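Household Machines

The long way round to a clean bench

Before a robot can be trusted with a cloth, it needs to be shown a great many cloths. Tredholm, a small company in Gronham, spends most of its working week on the showing. It pays people to do ordinary chores while a camera at head height records what their hands do, and the clips go to a learning system called Kinnunen.

The current batch is gym cleaning. It will run to 450 clips, of which 188 have passed checking. A good many of them deal with seams, the places where one pad meets another and a flat wipe does no good. The fingers have to push the cloth in while the other hand keeps it from springing back.

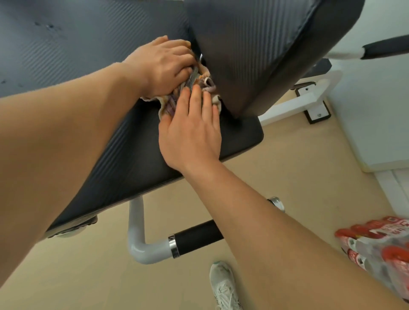
Tondenstead wrote to us after our last piece on the subject to say that a cleaner with ten years in the job should be doing these clips, and that a system taught by beginners will clean like one. Tredholm's answer is that it wants both. Experienced people are quick and waste little movement, but they seldom make the small mistakes that a machine must learn to put right.

Cloth is hard for a robot in a way that a mug or a box is not. It has no fixed shape, and it hides parts of itself when it folds. Wringing is harder still — the two hands have to turn against each other, and the grip has to shift as the roll tightens. Kinnunen's early attempts at it, on a pair of arms bolted to a table, ended with the towel on the floor.
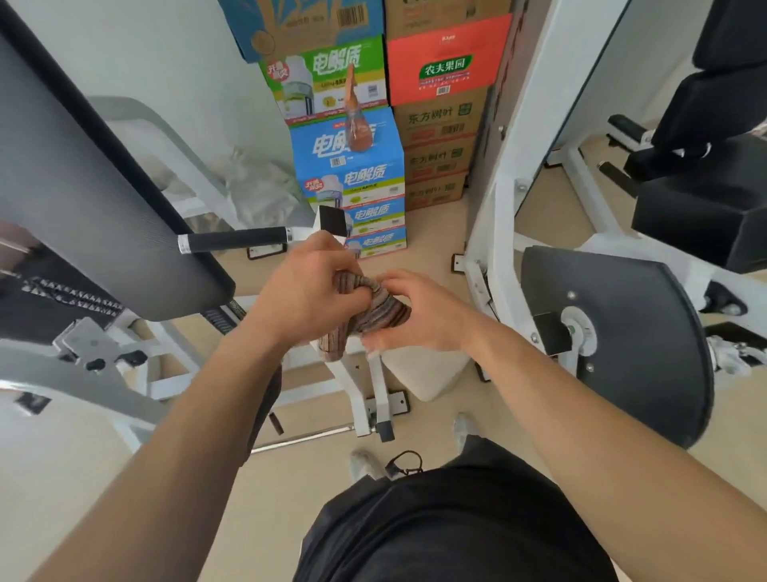 Words and reporting: our technology desk, Gronham

Each clip is kept short and holds one action. A checker then watches it at half speed and throws it out if the hands leave the view for more than 2 seconds. Those that pass get a plain written label, such as "push cloth into gap" or "twist towel".

Labelling is slower than filming. Two checkers will often disagree about where a wipe ends and a fold begins, and the rule book has been rewritten several times since May. The next batch will be kitchen work, starting with sinks.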